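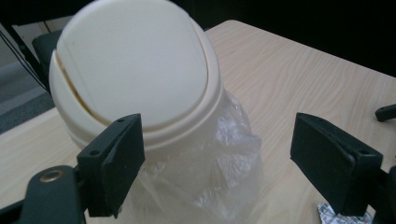

## Do we need a bin on every desk?

The little swing-lid bins are back in the supply catalog, and Zodwa Van Wyk has asked whether we should order one for each work table at Masilela. I'm not convinced. A cream tabletop bin looks tidy enough with its domed lid and clear bag, and I can see the appeal of dropping a tea bag in without getting up. But I've owned two of these at home, and I have some complaints.

First, the lid. The seam where the flap meets the rim collects everything. The one on the table already has a faint yellowish-brown line along it, and in my experience a damp cloth won't shift that. You need an old toothbrush and more patience than most of us have on a Monday.

Then there are the bags. The catalog says "fits standard liners." Standard for what? Ours bunches up below the rim and bulges out at the side, and a bag that loose takes up half the table space the small bin was supposed to save. Anathi Zwane suggests folding the extra under and tying a knot at the back. I tried it at home and the knot slid down inside by lunchtime. A big rubber band under the rim held better, though it looks terrible.

The price bothers me too. Wivar wants 566 for the full set, and the liners come in packs of 400, so we'd be storing those until we all retire. The floor bins by the Testport door cost us nothing extra and get emptied every evening.

My proposal is 3 bins, on the tables nearest the kettle, through the end of December. If people are still wiping the lids by then, I'll sign for the rest. Notes to Zodwa, please, and rinse your yogurt cups first.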